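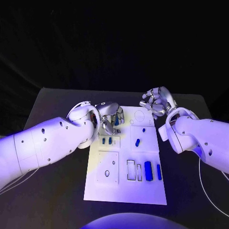

Moving the raspberries

4 July 2020

I spent most of this morning on the raspberry bed, which has been bothering me for three years. The canes were planted along the north fence when we moved in, and every summer they lean out over the path looking for light. You come back from the compost pile with scratched arms.

Summer is the wrong time to move raspberries, so I only did the preparation. I marked out a new row on the open side of the yard, 40 feet long, and took off the sod with a flat spade. The soil underneath is better than I thought. There is a band of clay at the far end, and I forked two barrows of old leaf mold into that part and left it rough.

Agnes Leckie came by before lunch to look at the canes. She grows a lot more fruit than I do. She thinks I should take only the new suckers in the fall and leave the old crowns behind, as they have been fruiting poorly and may be carrying something. I had planned to dig up everything. I'll probably do it her way and see what I get.

Picking has been fair. I got three pints yesterday and the birds got the rest of the low ones. The net I bought in May is too short for the row and I have been filling the gap with an old curtain.

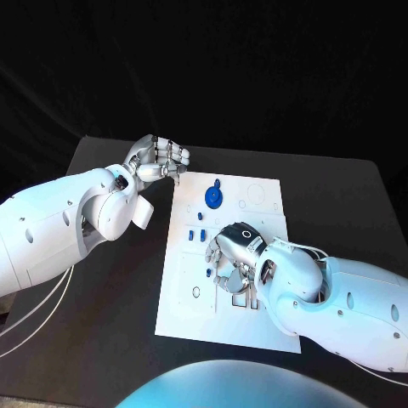 Two arms over the white board.

The other job was the drip line. I cut the old hose back to the faucet and ran new tubing down the middle of the squash bed, with a tee for the new raspberry row when it's ready. One fitting dripped until I trimmed the end square and pushed it on again. I ran the water for 60 minutes and dug down with a trowel afterward. It was damp to the depth of my hand near the emitters and dry between them, so the spacing is too wide for anything small. The squash won't mind.

Beans are up to the second wire. The second sowing of carrots failed, apart from some 40 seedlings at the shady end. I raked over the bare part and sowed beets.

Mhairi Dunbar has offered me posts from her old grape trellis. I need to go over with the truck and see how many are still sound at the bottom. If they're no good I'll buy new ones, and the row can wait until the end of the month.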